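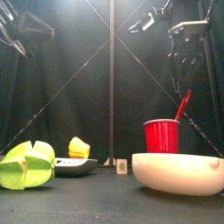 Starnitier bench

Print this page | E-mail this page
Search Enter keyword Go

The Starnitier bench is a test arrangement for comparing robot grippers on a table with two arms. It was developed at the Mumer laboratory, and it is used there and in a small number of other workshops to decide which fingers, which camera position and which controller are suitable for the handling of household objects. The name is used both for the table itself and for the test procedure that is done on it.

Background

Before the bench existed, the laboratory tested every new gripper with one arm and a set of machined blocks. The results were easy to repeat, but they said little about how the gripper would behave with soft things, or with things that have a thin edge. A pair of fingers that received a very good score with blocks could fail again and again with a cup. The laboratory also wanted to know how two arms disturb each other when they share a small space, and this question can not be answered with one arm.

The first version of the bench had a white table. It was replaced after one winter, because the strong reflections from the surface confused the depth measurement of the cameras. All later versions have a black top and a dark backdrop.

Construction

The work area is a matte black tabletop in front of a dark backdrop. Two robot arms reach into it from above, one from the left and one from the right, and each of them carries a gripper. With both arms coming from above, the front of the table stays open for a camera at low height. Thin tensioned cables cross behind the objects, and a thin vertical metal pole stands toward the back.

The arms do not need to have the same gripper. In most comparisons the left arm keeps the reference fingers, and the right arm receives the fingers which are under test. Afterwards the fingers are exchanged and the whole series is repeated, so that a difference between the arms is not taken for a difference between the grippers. Some users leave out this second half to save time. The procedure permits it only for a first look, and results of this kind must be marked as "one side".

Objects

The procedure asks for a mixed set of everyday objects and toys, and does not fix the exact items. It describes what kinds of difficulty must be present. A typical set has a soft foam toy with deep grooves, a shallow tray, a large bowl, a plastic cup with a utensil standing in it, and one very small piece such as a block with a colored dot.

The foam toy shows how a gripper behaves when the object changes its shape under pressure. Narrow fingers often go into a groove and hold well there, while wide fingers press over two lobes and may slide off. The tray is difficult for the opposite reason. It lies low, and the fingers must come under the rim or close over it from the side without hitting the table.

The bowl is generally the hardest item for a short gripper. It can not be held around the body, so the rim must be pinched, and the weight then turns the bowl in the fingers. The cup is simple alone. With a utensil inside it becomes a different task, as the handle stands in the way of an arm that comes straight down. In the two-arm part of the test, one arm holds the cup and the other takes the utensil out.

Procedure

A complete series consists of 76 attempts. Before the first one, both arms go to their waiting positions above the table and the camera is checked. The objects are then placed by hand. They may stand one behind the other, and a partial covering of one object by another is wanted, for the reason that a real table is seldom tidy.

An attempt is counted as good when the object is lifted, held for 8 seconds and put down again without falling over. If the object is lifted but slips before the time has passed, the attempt receives half a point. Touching a cable ends the attempt with no points, also when the object was already in the air.

After every series the fingers are examined for wear. Silicone pads must be cleaned, and their age is written in the report. This rule was added late and was not popular at first, but the laboratory found that a new pad and a used pad of the same type could differ more than two different grippers.

Camera positions

The standard view is a fixed camera close to the height of the table. It shows well the gap between the fingertips and an object, and it is good for judging if an item was really lifted. Its weak point is that large objects in front hide the foot of what stands behind them. A bowl near the camera may cover the base of a cup completely.

A view from above does not have this problem, but both arms pass through it. The two views were compared by the Mumer group with the same controller and the same fingers. The view from above was better for finding objects, and the low view was better for the last part of the movement. Since then many users work with both.

Controllers

Two controllers are commonly used with the bench. The older one, Biltia, plans the complete path before the arm moves and does not change it. It is slow, but its failures are easy to understand. The newer Hellström controller corrects the path while the arm is moving. In a comparison of nine finger types, it gave the higher score for six of them, mostly those with soft pads. With stiff and narrow fingers the older controller was equal or slightly better.

Criticism

The bench has been criticized for the freedom in its choice of objects. Two workshops may follow the procedure correctly and still have scores that can not be put side by side. Supporters answer that the scores are intended for decisions inside one workshop. A fixed list of objects was proposed in August and is still under discussion.

Another objection concerns the cables. They forbid certain movements which would be safe on an ordinary table, and a long gripper has more trouble with them than a short one.

See also: Two-arm manipulation; Finger pad wear; Hellström controller

Print this page | E-mail this page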